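Help Wanted: Equipment Planner (part time) at Trelutdale
Posted September 26, 2024

Hi there! I run the equipment side of things at Trelutdale, and I need a second brain. We're a small shop putting robot arms onto desk-sized jobs — folding, marking, sorting, the stuff people do sitting down — and I've reached the point where the quotes are piling up faster than I can read them.

The work is mostly comparing prices, asking suppliers annoying questions and keeping one big spreadsheet truthful. You'd start with our marker station, where somebody holds a folded sheet still with one hand and works a marker with the other. I want a budget for a two-arm setup that can handle that kind of job, and I want it to include the boring bits (mounts, spare fingers, cables, shipping) that I always forget.

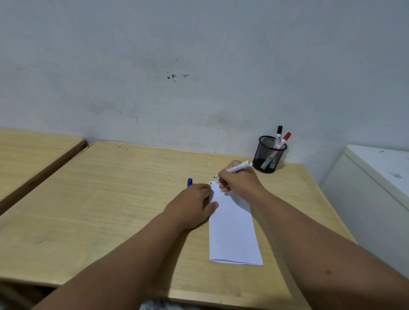
Do I need an engineering degree?
A head for quotes and delivery dates will do, and I'll teach you the robot words as we go.

What's on the list right now: Saletti has quoted us for a pair of grippers, and Manalo wants to rent us an arm with the option to buy. I like the rental, but the contract is long and I haven't gotten past the service terms. There's also the Ultlow project, our next one, which needs a bench, a controller and a parts shelf, all on a budget of $4,000. Tight! I've set aside another $1,000 for spares and repairs, and I'd love for you to tell me if that's silly.

You'd be working 2 days a week, paid by the hour, from our office or from home once you know your way around. The job runs through the end of November, and I'm hoping to stretch it into next year if the budget gets approved.

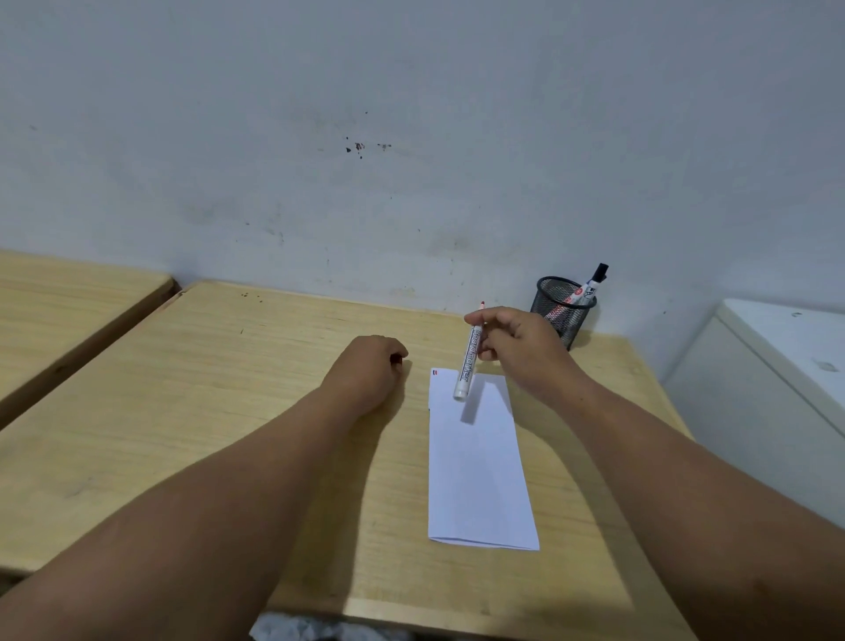 Trelutdale Equipment Desk

Good things to have: some purchasing experience (a school, a machine shop, a restaurant, I'm not picky), decent spreadsheet skills and the nerve to call a supplier back when the number looks wrong. If you've ever bought used equipment and regretted it, I want to hear that story.

To apply, send me a resume and a short note about something you planned or bought for work, with what you'd change next time. Put "Planner 89" in the subject line so it lands in the right folder. I read every note myself, usually in the evening, so give me a few days to get back to you.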